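Workroom Practice 1
Unit 5: Surfaces, Trays and Small Items
Handout for Wednesday groups, October 17, 2018

Read this before the session. The practical takes up most of the class time and the notes will not be read aloud.

1. What the unit covers

Last unit dealt with shelving and bulk storage. This one deals with the tabletop: what is allowed to stay on it, where small items go while you are working, and how the surface is checked and cleaned at the end. The work is simple, but it counts for 16 points of the course grade, the same as the shelving unit.

By a small item we mean anything that can be picked up with one hand and would be hard to find if it rolled under a cabinet. Phones, key fobs, screws, memory cards, pens and small chargers all count. Loose paper does not. Paper is covered in Unit 6.

2. Terms

Work area: the part of the table directly in front of the person working. Nothing is stored here.

Holding tray: a shallow open tray for items that are in use during the current job. It is emptied when the job ends.

Parking spot: a fixed place for one item that comes and goes, such as a phone. A parking spot can be a tray, a mat or just an agreed corner.

Margin: the strip along the table edge that stays clear. In our rooms the margin is one hand wide. Items set down in the margin get knocked off by sleeves and bag straps.

3. Choosing a tray

A holding tray should be small. Students nearly always pick one that is too big, and a big tray turns into a drawer without a front. If the tray can hold the items for one job and nothing more, it is the right size.

Low sides are better than high ones for flat items, which are hard to get a finger under when they lie against a tall wall. A light-colored inside makes dark screws and clips easier to see. The room stocks two kinds, the Ikeo shallow tray and the older Min tray. Either one is fine. The Min tray has slick feet and slides on a smooth table, so put a mat under it.

Do not stack trays that have anything in them.

4. Phones and other devices

A device with a glass face is set down flat, well inside the margin, and not on top of grit. Wipe the spot first if you are not sure. If the device is going to be there longer than a few minutes, give it a parking spot and use the same one every time.

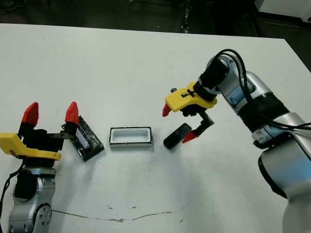 Devices are not put in the holding tray together with metal parts. Screws scratch glass, and a phone that is lifted out in a hurry tends to bring half the tray with it. If there is only one tray on the table, the parts get the tray and the phone goes beside it.

Turn off vibration before you set a phone down. A phone that buzzes can creep a fair distance across a smooth top.

5. Checking the surface

Look at the table from the side as well as from above. Low light across the top shows scratches and raised edges that you will miss when you are standing over it.

Stains: note where they are, then try a damp cloth. If that does not lift them, use the Riltis cleaner from the cabinet, one spray on the cloth and none on the table. Dry the spot afterward. Old brown marks often stay. Write them on the table sheet and leave them alone - scrubbing a matte finish makes a shiny patch that looks worse than the stain.

Cracks: run a cloth lightly across the line. If threads catch, mark the table sheet and keep small parts away from that area. Do not pour or spray liquid near a crack. Report any crack that has grown past the pencil marks made in April.

6. Practical

Work in groups of 2. Each group gets a table, a tray and a bag of mixed items.

Clear the table completely and check it as in section 5.
Fill in the table sheet.
Mark off the margin with tape.
Place the tray and choose a parking spot for one device.
Sort the bag. Anything that does not belong to the job goes back in the bag.
Swap tables with another group and find their items from their written list only.

The last step is the one that shows whether your layout works. A list that says "near the tray" is no help to the other group. Write "left of the tray, flat" or something just as clear.

7. To hand in

Table sheet, item list and one paragraph on what you would move and where. Put them in the Graker box outside room 127 before the next session. Spare table sheets are in the same box, form 2808.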